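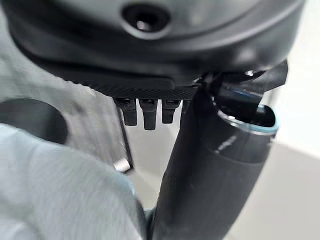
4.2 Finish terms for dark surfaces

The second part of the study concerns dark gray and black parts. Terms for finish were taken from the Cesisitz glossary, which lists 33 entries for the look of molded and coated surfaces. Many of these were written for light or colored parts and depend on a visible change in hue. On a black part that change is small or absent, and the rater has to work from the shape and edge of the highlight. The list was therefore reduced to 11 terms that can be applied from highlight and relief alone. The terms used most in what follows are matte, satin, glossy and ridged.

Figure 8 contains several of these finishes at close range. The rounded upper shell was assigned to matte: its surface curves without a sharp reflection. The circular recess near the top was assigned to glossy on the strength of the small highlight inside it. The long cylinder was assigned to satin. Its reflections are soft and run along the length of the part, and a faint pale streak lies near the middle. The band along the underside of the shell was assigned to ridged, and no gloss term was recorded for it.

The ridged band raised a question of order. Under the Hiddale rules for part description, relief is recorded before gloss, and a part with fine relief receives no gloss term unless a flat area wider than one groove is present. This rule was kept. The alternative, in which every part receives both a relief term and a gloss term, was tried in the pilot and led to long disagreements over grooved parts, where the crest of each groove can be read as satin and the floor as matte.

Small features next to a ridged surface were treated separately. The short black prongs below the band in Figure 8 differ in length, and each has a small notch or slot near the top. Raters were told to leave the notches out of the finish record. A notch appears dark whatever the finish of the part around it, and in the pilot it was often entered as glossy or as a stain.

Edge color was the third source of disagreement. The collar at the upper end of the cylinder has a light blue-gray rim with a bright blue highlight, and the flat faces of the bracket behind it show a bluish sheen. A tint of this kind may belong to the coating or to the light, and the two cannot be told apart in a single view. Raters entered the tint in a free-text field and chose the finish term without regard to it. Entries in the field were not scored.

Focus sets a limit on all of these judgments. The large pale gray part at the lower left of Figure 8 is close to the viewpoint and blurred. A subtle diagonal texture can still be made out, but whether it should be called woven or knurled is uncertain, and both readings were accepted. For parts in this condition the form allows the general entry "textured, type not resolved." Its use was encouraged. A specific term chosen by guesswork is worth less in the later comparison than a general one on which raters agree.

Rating was carried out by 20 raters in sessions led by Damilola Aliyu. Each rater saw the figures in a different order and worked without access to the entries of the others. Terms could be changed until the form was submitted. A printed card with short definitions remained on the desk throughout. The card used the Boonyarit wording, which defines satin by the length and softness of the highlight, in preference to the original wording, which defines it by comparison with silk and proved hard to apply to dark parts.

The boundary between matte and satin remained the least settled. It shifts with the curvature of the part: on a wide, shallow curve a weak highlight spreads until it is no longer seen as a highlight, and the same coating on a narrow cylinder gives a clear streak. For this reason the matte entry for the shell and the satin entry for the cylinder should not be read as evidence that the two parts carry different coatings. The terms record appearance only. Coating type was not sampled, and the comparison with the Clidau reference plates in Section 5 is limited to flat specimens, where curvature plays no part.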